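**Ticket: arm on the sorting table stops mid-pick, left side only**
Opened by: Liv Haugland, Ostgate
Assigned: Nnamdi Chukwu
Opened: 6/23/26
Status: open, sulking

**Liv H.** The arm stops with a "gripper not responding" fault whenever it reaches over to the left. On the right it behaves like a saint. Clearing the fault works until the next reach left. I have done this often enough today that my thumb knows the way to the button by itself.

**Nnamdi** Please don't clear it again until I've seen the log. Which program, and what speed?

**Liv H.** The Femham sorting one, at 90 per cent. Leif tried it slower. It stopped in the same place, only with more suspense.

**Nnamdi** Log read. The gripper drops off the line for 800 milliseconds and then comes back as if it had merely popped out for milk. The program gives up long before that. Arm joints report nothing wrong, so I'm leaving the arm itself alone. Liv, park it with the fingers open, power on, and leave the table exactly as it is.
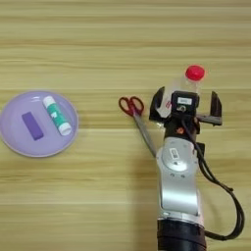 Gripper cable is my first suspect, and the second and third as well. We had the same fault in October, when Leif Amundsen fixed it with a cable tie and a good deal of confidence. The bundle now comes off the wrist, goes down past the silver joint and makes a big loose loop out on the table to the right, with a slight kink partway down. I don't like the kink. I also don't like a loop that size lying where the arm can drag it about. Start there, before anyone opens a settings page.

**Leif** The tie was sound. I would like that on record.

**Nnamdi** Recorded. Steps, in this order:

1. Stop the program and switch off at the cabinet. The red button alone won't do.
2. Clear the table, scissors first.
3. Unplug the gripper at the wrist, look for bent pins, plug it back in until it clicks.
4. Feel along the cable at the kink. If it's soft or flat there, stop and tell me.
5. If it feels fine, clip the slack to the arm, leaving enough for the wrist to turn both ways.
6. Power up and jog left by hand at 18 per cent with the log open.

**Liv H.** Steps 1 to 3 done. Pins straight. At the kink it feels softer than the rest, though I've now squeezed it so many times that I no longer trust my fingers.

**Nnamdi** Soft counts. Leave it off. Gunnel Kvam has a spare cable in the Paterson cupboard, and I'll bring it over tomorrow. After the swap I want 2000 picks without a dropout before this gets closed.

**Leif** Shall I bring ties?

**Nnamdi** Clips, Leif.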